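We use cookies to remember your settings and count visits. Accept all | Manage preferences

Pevton Dual: motion planning and grasp software for two-arm workcells

Pevton Dual runs two small arms in one shared workspace from a single planner. It is built for benchtop cells that sort, pick and place small parts.

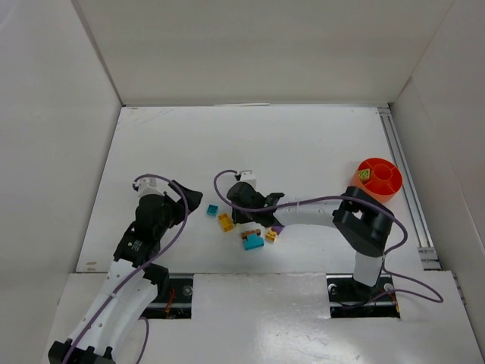 What it does

The planner treats both arms as one system. Each path is checked against the other arm, the walls and the cables before it is sent. If both grippers need the same area, one waits outside it until the other clears. You set which arm has priority, per task or per zone.

Grasp selection works on mixed piles of small parts, including parts that overlap or lie at an angle. Candidates are scored by reach, finger clearance and drop-off point. You can view the scores in the Hollis panel and turn off any you don't want.

Drop-off points can be bins, trays or divided bowls. Draw each compartment once in the setup screen and give it a name.

Specifications

Arms supported: two per cell, up to 7 axes each
Control loop: 1000 Hz
Camera input: fixed overhead or side view, wrist sensors optional
Calibration: Aromeck target sheet, included
Scripting: Python, or the Ollent block editor
Log storage: 7 days by default, can be changed

License

$129 per cell per month. Simulation-only seats are free with any cell license. The March release adds replay of logged runs in the Hollis panel. Current customers can install it from the Updates tab.

Gripper drivers are listed on the downloads page. If yours is missing, send us the data sheet.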